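September 2022

I have been trying to replace the dishes at the supper club since June, and I think it's finally settled, so I'm writing it down while I still remember the order it went in.

For anyone new to this blog, the supper club is a monthly dinner in the back hall at Fallthorpe. Nelli Harju and I cook and Elias Akl does the money and the tables. We seat 64 when it's full. The dishes we had were a mix of what came with the hall and what people gave us when they moved. The plates were all right. The bowls were bad. They came in four different depths, so a ladle of soup looked generous in one and stingy in the next, and they wouldn't stack past five or six without leaning.

I started with the restaurant supply place in town. They had plain white bowls, heavy, with a wide rim. I bought two to try at home. The rim was so wide that the bowl took up as much of the table as a dinner plate, and the part that held soup was small. They also got very hot at the edge in the microwave, though we don't use one at the hall, so I tried not to hold that against them. I still use those two at home for pasta.

Next I tried buying used. Stepan Moroz told me about a hotel that was clearing out its kitchen, and we drove almost 90 miles to look. The bowls were a nice shape but half of them had gray marks all over the inside from spoons. Stepan said the marks would come off with a paste cleaner. I scrubbed one in their sink for a while and some of it came off. I didn't want to do that to a whole crate, so we bought a stockpot and drove home. The stockpot is very good. It has a thick bottom and both handles are tight.

After that I let it drop for the rest of the summer. We don't do a dinner in July or August since the hall has no air conditioning, and nobody wants soup then anyway.

Then Nelli got us two visitor passes for a trade fair. I had never been to one. I pictured a lot of tables with dishes on them, and parts of it were like that, but there was everything else in there too, and it took most of the morning just to find the aisles we wanted. The printed map was no help. It numbered the halls in one direction and the signs overhead numbered them in the other. We ended up finding our way by the big things, the screens and the tall metal grids.

I'd made a list before we went. A bowl had to be deep enough for a real serving of soup and narrow enough that four people could sit along one side of our tables. It had to stack straight. It had to be smooth on the bottom, because the hall tables are old and rough feet scratch them. I didn't care about color. Nelli did. She has been saying for two years that our tables look like a school cafeteria, and she had her heart set on something that wasn't white.

We looked at a lot of stoneware. It's popular now, the speckled kind with the bare clay showing at the bottom. I like how it looks, but every piece I turned over felt like sandpaper underneath. It's also heavy. Elias carries most of the dishes in from the storeroom and he's asked me more than once to think about his back. At one stand I asked the man how many bowls came to a box and he said it depended on the box.

The ones Nelli liked were from a line called Skadness. They come in a pale pink, a green and a sort of mustard. I thought pink would look like a child's birthday party, but it's a very light pink and shiny, and I could see tomato soup looking good in it. I could see mushroom soup looking less good. The shape was right, fairly steep sides and a small foot. I stacked eight of them on the counter and they stood straight. The woman at the stand let me do this without any comment, so I guess people do it all day.

I asked about the minimum order and it was 100. That was more than we need, but not crazy if you figure on breakage. We broke seven last year, and that was with bowls we didn't like.

We didn't order that day. I wanted to think and Nelli wanted to see the rest. By the afternoon my feet hurt and I'd stopped taking anything in.

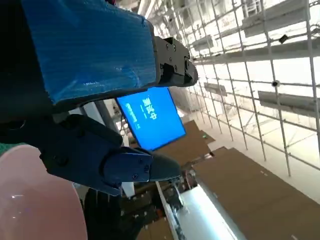 Lunch was expensive and not very good, a cheese roll and a coffee each, and we ate it sitting on the floor against a wall with our shoes off. Nelli had picked up so many catalogs that the handles on her bag were stretching. We went through them there and threw most of them out, which made the trip back to the car easier. I kept the one from Väisänen because they make lids for odd-size pots and our second stockpot has never had one.

On the drive home we talked about the money. With shipping, 100 of the bowls came to $535, and the club had enough for that if we put off the new tablecloths. I called Elias that night and read him the price, and he asked what each one weighed. I had written that down, luckily. He said fine.

So the bowls are ordered, in the pink. They're supposed to get here before the October dinner. If they don't, we'll do a stew on plates and keep the old bowls out one more month just in case.

A few other notes from all this, mostly for my own use later:

- Bring a ladle. I wanted to know how much each bowl held and had only my eye to go by. Next time I'll put the hall ladle in my bag.
- Wear the old shoes.
- Measure the storeroom shelf before buying anything. I did this after ordering. The bowls fit in stacks of ten with a little room above, but stacks of twelve wouldn't.
- The old bowls need somewhere to go. Neusa Quintana says she'll take two dozen for the garden group to start seedlings in, and the chipped ones are going in the trash.

I still have to sort the flatware. We have far too many forks and never enough soup spoons, and I found three serving spoons in the drawer that belong to Aleksi Lappalainen. Aleksi, if you're reading, they're in a bag by the back door with your name on it.

October will be squash soup, bread, and the bean dish with the crumbs on top that we did last fall. Nelli is making the apple cake again. If you want a seat, send me a message the usual way and tell me if you're bringing children, because we only have four of the high chairs and one has a bad strap.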